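넘겨주기

전임자가 남긴 인수인계 문서는 짧았다. 빌드하는 법, 로그가 쌓이는 경로, 비상정지를 푼 뒤 다시 올리는 순서. 맨 아래 줄에 이렇게 적혀 있었다.

왼팔이 받기 전에 멈추는 건 그대로 둘 것.

이유는 없었다. 나는 그 줄을 읽고 창을 닫았다. 입사하고 얼마 되지 않은 1월이었고 읽어야 할 것이 그것 말고도 많았다.

포티코(Fotico)는 양팔 작업용 소프트웨어를 만드는 회사다. 내가 맡은 것은 조슬로(Zostlow)라는 동작 계획기였다. 목표 자세를 주면 두 팔이 서로 부딪치지 않는 경로를 찾아 준다. 물체가 어디 있는지는 드루섬(Drusum)이 알려 준다. 드루섬은 카메라 영상을 받아 물체의 위치와 방향을 추정하는 모듈이고, 옆 팀이 관리했다. 두 프로그램은 메시지를 주고받을 뿐 서로의 사정을 몰랐다. 두 팀도 대체로 그랬다.

넘겨주기 작업은 이렇게 진행된다. 오른팔이 바닥에서 물건을 집는다. 가운데로 가져온다. 왼팔이 다가와서 손가락을 벌린 채 선다. 그리고 멈춘다. 그다음 왼팔이 손가락을 닫고, 오른팔이 손가락을 벌리고, 둘이 물러난다.

멈추는 시간은 2초였다. 로그에서 본 것은 처음 며칠뿐이고 그 뒤로는 보지 않아도 알았다. 모터 소리가 가라앉고, 실험실 환풍기 소리가 들리고, 다시 모터 소리가 난다. 나는 그사이에 커피를 한 모금 마시는 버릇이 생겼다.
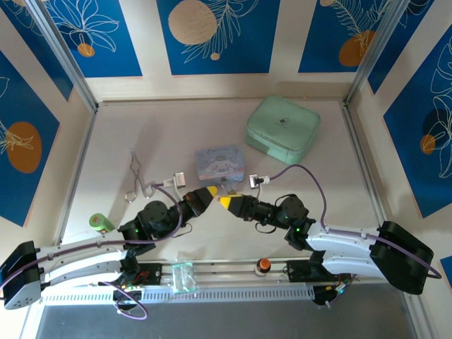
팀장은 그 멈춤을 싫어했다. 시연을 보러 온 사람들이 그때마다 고개를 돌려 모니터를 본다는 것이었다. 고장 난 줄 안다고 했다. 한 손님은 손을 들어 질문을 시작했다가 팔이 다시 움직이자 도로 내렸다.

"저거 뺄 수 있죠?"

팀장이 물었다. 나는 찾아보겠다고 했다.

찾는 데 하루가 걸렸다. 계획기 안에는 없었다. 경로를 시간에 맞춰 늘리는 부분에도, 제어기로 명령을 내보내는 부분에도 없었다. 멈춤은 충돌 검사 코드 한가운데, 아무도 대기 함수를 넣지 않을 자리에 들어가 있었다. 함수 이름은 settle이었다. 인자는 없고 본문은 한 줄이었다. 커밋 메시지는 "기다림"이었다.

나는 그 줄을 주석으로 막고 다시 빌드했다.

첫 시도는 됐다. 왼팔이 다가와 바로 손가락을 닫았고 오른팔이 놓았다. 전체 동작이 훨씬 매끄러워 보였다. 나는 동영상을 찍어 팀장에게 보냈다. 팀장은 엄지손가락 그림을 보내 왔다. 나는 그날 일찍 퇴근했다.

집에는 아버지가 계셨다. 가을에 쓰러지신 뒤로 내가 모시고 살았다. 걷는 것은 괜찮아졌고 말은 아직 느렸다. 문장을 시작하면 중간에서 한참 서 계셨다. 나는 대개 뒷부분을 짐작해서 대신 말했다. 물이요? 약이요? 텔레비전이요? 아버지는 고개를 끄덕였다. 맞아서 끄덕인 것인지 나로서는 확인할 길이 없었다.

다음 날 오전에 물건이 떨어졌다.

한 번 떨어진 것은 그러려니 했다. 점심 먹고 또 떨어졌다. 로그를 보니 왼쪽 손가락이 닫힌 위치가 물체 중심에서 벗어나 있었다. 많이는 아니었다. 그런데 벗어난 방향이 매번 달랐다. 방향이 같으면 보정값 문제이고 보정값은 고치면 된다. 방향이 제각각이면 처음부터 다시 생각해야 한다.

옆 팀에 물었다. 드루섬 쪽에서는 자기네 오차는 규격 안이라고 했다. 정지한 물체를 놓고 잰 그래프도 보내 주었다. 그래프는 깨끗했다. 담당자는 벽에 붙은 그림을 한번 의심해 보라고 했다. 파란 바탕에 흰 선으로 잎사귀를 그린 판들이 작업 공간을 둘러싸고 있는데, 그 선을 특징점으로 잘못 잡는 일이 예전에 있었다고 했다. 나는 배경 영역을 가리는 마스크를 씌우고 돌렸다. 그래도 떨어졌다. 마스크를 벗기고 돌렸다. 마찬가지였다.

팀장에게는 조정 중이라고만 했다.

저녁에 다들 나간 뒤에 혼자 남아서 기록을 하나씩 겹쳐 보았다. 오른팔의 관절 각도, 그 각도로 계산한 손끝 위치, 드루섬이 알려 준 물체 위치. 물체는 손끝에 물려 있으니 두 선은 나란해야 했다. 팔이 서 있을 때는 나란했다. 팔이 움직일 때는 드루섬의 선이 뒤에서 따라왔다. 당연한 일이었다. 영상을 찍고, 보내고, 계산하는 데 시간이 드니까. 그 지연은 이미 코드에 반영되어 있었다. 메시지에 찍힌 시각을 보고 그만큼 앞으로 당겨서 쓰게 되어 있었다.

찍힌 시각이 틀렸을 경우는 생각하지 않았다. 나도 그랬고 코드도 그랬다.

드루섬은 영상이 찍힌 시각을 적어야 했다. 실제로는 영상이 자기한테 도착한 시각을 적고 있었다. 네트워크가 한가하면 차이가 작고 바쁘면 컸다. 기록을 맞춰 보니 가장 심할 때 8프레임이 밀려 있었다. 팔이 서 있으면 8프레임 전이나 지금이나 물체는 같은 자리에 있다. 움직이는 중이면 왼팔은 물체가 조금 전에 있던 곳을 잡으러 간다.

그러니까 settle은 드루섬이 따라올 때까지 기다려 주는 함수였다. 전임자는 알고 있었던 것이다. 알면서 왜 한 줄로 덮어 두었는지는 짐작이 가지 않았다. 옆 팀에 말하면 될 일이었다.

나는 메일을 썼다. 전임자는 키리아키디스(Kyriakidis)라는 회사로 옮긴 뒤였다. 얼굴을 본 적은 없었다. 인수인계 문서 잘 쓰고 있다고 쓰고, settle에 대해 물었다. 타임스탬프 때문이었느냐고. 그리고 그것뿐이었느냐고. 마지막 문장은 넣었다 지웠다 하다가 그냥 두었다.

답장은 바로 오지 않았다.

그동안 고칠 수 있는 것을 고쳤다. 옆 팀은 의외로 순순했다. 담당자가 내 그래프를 보더니 의자를 당겨 앉았고, 자기 자리에서 코드를 열어 보고는 아, 하고 말했다. 영상이 찍힌 시각은 카메라 드라이버가 이미 넘겨주고 있었다. 받는 쪽에서 버리고 있었을 뿐이다. 고친 것은 몇 줄이 안 됐다. 시험하는 데 훨씬 오래 걸렸다. 부하를 걸고 돌리고, 부하를 빼고 돌리고, 다른 기계에서 같은 기록을 재생했다. 드루섬의 선은 손끝의 선과 나란해졌다. 팔이 움직일 때도 그랬다.

나는 settle을 다시 막고 넘겨주기를 돌렸다. 떨어지는 횟수가 확 줄었다. 없어지지는 않았다.

담당자는 그 정도면 된 것 아니냐고 했다. 나도 그렇게 말하고 싶었다. 그런데 남은 실패가 이상했다. 위치는 맞았다. 왼쪽 손가락은 가야 할 곳에 가 있었다. 그런데도 닫히는 순간 물건이 돌아가거나 튕겨 나갔다. 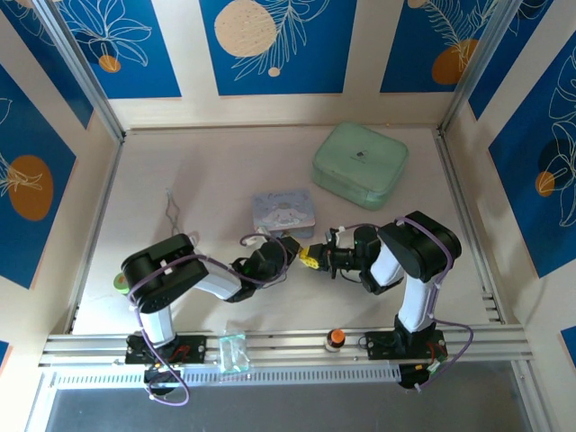 계획기는 팔을 선으로 안다. 관절이 있고 관절 사이에 길이가 있고 그 둘레에 충돌을 검사하기 위한 두께가 있다. 경로가 끝나는 점에서 속도는 영이고, 속도가 영이면 팔은 서 있는 것이다. 나는 모니터에서 눈을 떼고 작업대 앞에 쪼그려 앉아서 보았다. 노란 바탕에 어두운 무늬가 있는 작은 물건이 오른쪽 집게 끝에 물려 있었고, 왼쪽 집게 끝은 거기 닿을 듯 말 듯한 거리까지 와 있었다. 그 사이로 뒤쪽 상자 뚜껑의 귀가 긴 흰 캐릭터가 보였다. 캐릭터는 가만히 있는데 노란 물건은 그 앞에서 가늘게 떨었다. 왼쪽 손목을 감고 내려온 보라색 케이블도 레일 아래로 길게 늘어진 데서 천천히 흔들리고 있었다. 로그에서 속도는 영이었다.

나는 한참 그 자세로 있었다. 무릎이 아파서 일어났다.

엔코더는 모터 쪽에 달려 있다. 모터가 서면 섰다고 말한다. 그 뒤에 있는 감속기와 링크와 손목은 조금 더 흔들리다가 멎는데 그것을 말해 줄 센서는 없었다. 케이블도 마찬가지였다. 계획기의 모델에 케이블은 존재하지 않는다. 흔들리는 케이블이 손목을 얼마나 당기는지는 어느 파일에도 적혀 있지 않았다. 나는 케이블을 손으로 붙잡고 돌려 보고 싶었지만 안전 규정상 동작 중에는 손을 넣을 수 없었다. 대신 경로를 바꿔 가며 돌렸다. 크게 돌아서 온 경로는 흔들림이 오래갔다. 짧게 온 경로는 금방 멎었다. 끝에서 급하게 감속하면 더 나빴다.

집에 와서도 그 생각을 했다. 아버지가 밥그릇을 내밀었다. 나는 받으려고 손을 뻗었다. 아버지는 그릇을 놓지 않았다. 내가 가볍게 당기자 국물이 조금 넘쳤다. 나는 밥이요? 더 드려요? 하고 물었다. 아버지가 입을 열었다가 닫았다.

나는 손을 그릇 옆에 대고 그냥 있었다. 당기지 않고. 냉장고가 돌다가 꺼졌다.

"짜다." 아버지가 말했다.

나는 국을 한 숟갈 떠먹어 보았다. 짰다. 며칠째 같은 국이었다.

전임자의 답장은 그 주가 끝날 무렵에 왔다.

타임스탬프는 몰랐다고 쓰여 있었다. 그런 문제가 있었느냐고, 고쳤다니 다행이라고. 자기는 그냥 보고 있으니까 팔이 떨리는 것 같아서 넣었다고 했다. 처음에는 짧게 넣었는데 가끔 실패해서 조금씩 늘렸고, 더는 실패하지 않는 데서 손을 뗐다고 했다. 제대로 하려면 진동을 재서 모델에 넣어야 하는데 그때는 납기가 있었다고. 왜 충돌 검사 안에 넣었느냐는 물음에는, 거기가 두 팔이 모두 지나가는 유일한 자리였다고 답했다. 끝에 한 줄이 더 있었다.

그런데 새 회사에서도 넣었습니다.

나는 그 메일을 팀장에게 보여 줄까 하다가 말았다.

다음은 내가 한 일이다. 우선 settle을 충돌 검사에서 꺼내 따로 모듈을 만들었다. 드루섬에서 오는 물체 위치를 받아 흔들림의 크기를 계산하고, 그것이 손가락 벌린 폭에 비해 충분히 작아지면 다음 단계로 넘어가게 했다. 정해진 시간을 기다리지 않고 멎을 때까지 기다린다. 타임스탬프를 고친 덕분에 이제 그 값을 믿을 수 있었다. 그다음에는 경로 끝의 감속을 완만하게 바꾸었다. 도착은 늦어지지만 멎기는 빨리 멎는다. 둘을 합치면 이득이었다. 감속 곡선을 고르는 데 꽤 오래 매달렸다. 완만하게 할수록 좋은 것도 아니어서, 어떤 곡선은 케이블이 흔들리는 주기와 겹쳐 도리어 손목을 더 흔들었다. 나는 경로를 여러 갈래로 만들어 밤새 돌려 놓고 아침에 와서 결과를 읽었다.

함수 이름은 그대로 settle로 두었다. 주석은 달았다. 무엇을 재는지, 기준값은 어디서 왔는지, 타임스탬프가 틀리면 이 함수도 틀린다는 것. 커밋 메시지를 쓰는 칸에서 잠시 막혔다. "흔들림이 멎을 때까지 기다림"이라고 썼다.

상한도 넣어야 했다. 영영 멎지 않는 경우가 있을 수 있으니 어디선가는 포기하고 물러나야 한다. 나는 거기에 2를 적어 넣고 초 단위라고 옆에 써 두었다.

팀장 앞에서 돌린 날에 왼팔은 다가와서 섰다. 섰다는 것을 알아볼 만큼은 섰다. 그러고는 손가락을 닫았다. 오른팔이 놓았다. 팀장이 다시 한 번 보자고 했고 나는 다시 돌렸다. 이번에는 오른팔이 멀리 있는 것을 집어 크게 돌아왔고, 왼팔은 조금 더 오래 서 있었다.

"아직 멈추네요."

"네. 짧아졌습니다."

"이번 건 아까보다 긴데?"

"더 흔들려서요."

팀장은 팔짱을 끼고 한 번 더 보았다. 화면에는 흔들림의 크기를 나타내는 선이 줄어들고 있었고, 기준선 아래로 내려가자 왼쪽 손가락이 닫혔다. 팀장은 그 선을 시연 때 크게 띄우면 어떻겠느냐고 물었다. 사람들이 모니터를 볼 거면 볼 것이 있는 게 낫지 않느냐고. 나는 할 수 있다고 했다.

그 화면을 만드는 데 다시 며칠이 갔다. 글꼴이 깨져서 고쳤고, 선의 색을 바꿨고, 축 이름을 한글로 적었다가 영어로 되돌렸다. 시연은 이후 2시간 넘게 이어지는 날도 있었지만 멈춤에 대해 묻는 사람은 드물었다. 묻는 사람이 있으면 팀장이 화면을 가리켰다.

나는 인수인계 문서를 열었다. 나갈 계획은 없었다. 마지막 줄을 지우고 모듈 설명을 옮겨 적었다. 기준값을 바꾸는 법, 케이블을 다시 묶었을 때 새로 재야 하는 항목, 드루섬 담당자에게 확인할 것. 적다 보니 길어졌다. 저장하려다가 지운 줄을 되살려서 맨 아래에 다시 붙였다.

집에 전화를 걸었다. 신호가 오래 갔고 아버지가 받으셨다. 나는 저녁에 뭐 드시고 싶으냐고 물었다. 수화기 저쪽에서 숨소리가 났다. 국수요, 하고 말하려다가 말았다. 작업대 쪽에서는 밤에 돌릴 시험이 시작되어 오른팔이 내려가고 있었다. 나는 전화기를 반대쪽 귀로 옮겼다.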